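4. Installing the Welari room controller in guest rooms

This section covers mounting, pairing and first start of the wall controller and its occupancy sensor. Complete Section 3 (gateway and floor network) before starting. A room cannot be paired while its gateway is offline.

4.1 Before you start

Each room kit contains one controller, one back plate, one occupancy sensor, one door contact and a bag of screws. The fan coil relay is supplied separately and must already be wired by a licensed electrician. Check that the room number on the kit label matches the door. Kits are loaded with a room address at the factory, and swapping two kits will swap the rooms in the management software.

CAUTION: Turn off power to the fan coil at the floor panel before removing the old thermostat. Some older thermostats carry line voltage even when the display is blank.

4.2 Choosing the controller position

1. Use an inside wall. Outside walls read low in winter and cause the heating to run long.

2. Mount the back plate with its center 130 cm above the finished floor.

3. Keep the controller away from supply grilles, direct sun, televisions and bedside lamps. A lamp left on overnight can raise the reading enough to shut off the heat. 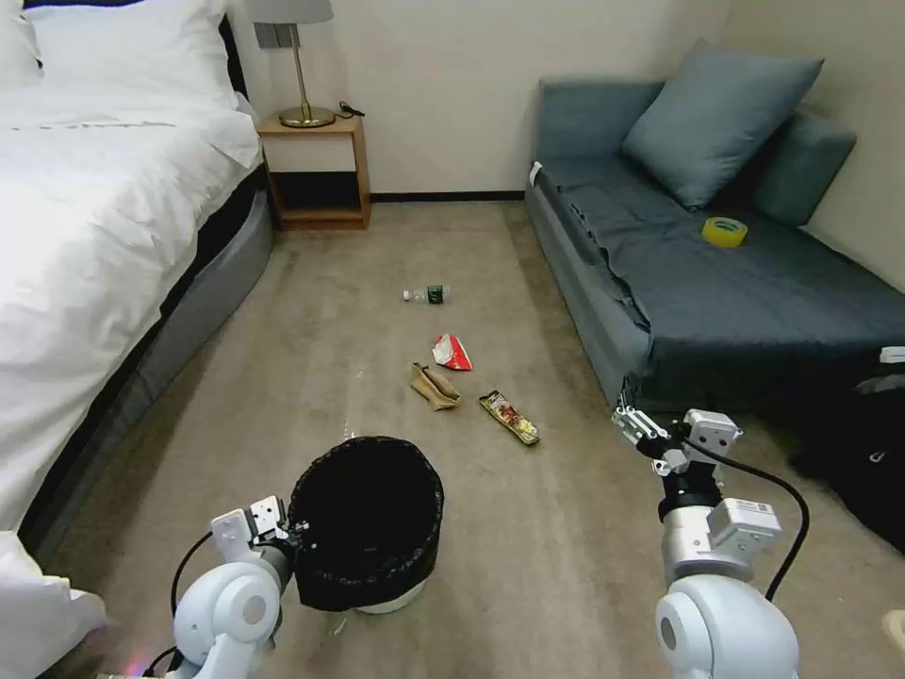

4. Seal the cable hole behind the back plate with putty. Air moving inside the wall cavity is the most common cause of a reading that does not agree with a hand-held thermometer.

5. Level the back plate, tighten the screws by hand and press the controller on until both clips click.

NOTE: If the old thermostat left a larger mark on the wall than the back plate will cover, use the Tondberg cover frame (ordered separately). The frame does not change the wiring.

4.3 Fitting the occupancy sensor

The sensor detects body heat and movement. It must see the bed and the main seating area from its position. A sensor that sees only the entry will report the room as vacant while the guest is asleep.

1. Fix the sensor to the ceiling or high on the wall opposite the door.

2. Pull the battery tab. The light blinks green once.

3. Set the range switch to S for a single room or L for a suite. Suites with a closed door between rooms need a second sensor.

4. Leave the room and close the door. After the test period the light should be off.

CAUTION: Do not paint the lens or clean it with solvent. Use a dry cloth.

4.4 Pairing

1. Restore power at the floor panel. The controller shows "--" and then the room temperature.

2. Hold the fan button and the down arrow together until P appears.

3. Enter the installer code. The code has 8 digits and is printed on the inside of the gateway cover.

4. Open and close the room door once. The controller shows d when it finds the door contact.

5. Walk across the room. The controller shows o when it finds the sensor.

6. Press the fan button to save.

If P keeps flashing, the controller is out of range or the gateway is full. One gateway accepts up to 200 devices. Devices that were paired and later removed still count toward this limit until they are deleted in the software — see Section 7.

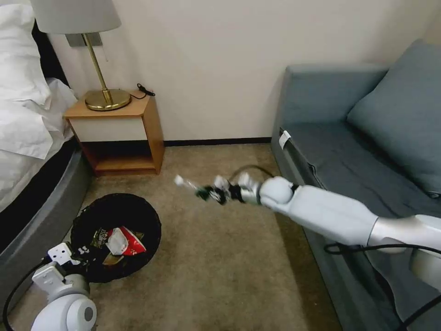 4.5 Room settings

The defaults suit most properties. Change them only at the written request of the building engineer, and record each change on the room sheet.

Vacant setback: lowers the heating target after the guest leaves. The setback starts only when the door has closed and the sensor has seen no movement for the full delay.

Housekeeping mode: holds the current temperature while the door is propped open. It ends when the door closes.

Display lock: hides the target temperature from the guest. The arrows still work within the limits you have set.

Event log: the controller stores 3000 events and then overwrites the oldest. Download the log before a factory reset, which erases it.

4.6 Handover

1. Run heating and cooling for one full cycle each and confirm that the fan stops at the end of both.

2. Return any furniture you moved, and take all packaging with you.

3. Sign the room sheet and pass it to the site lead. At the Statville property, sheets go to Elba Navarrete in the engineering office before 4 p.m.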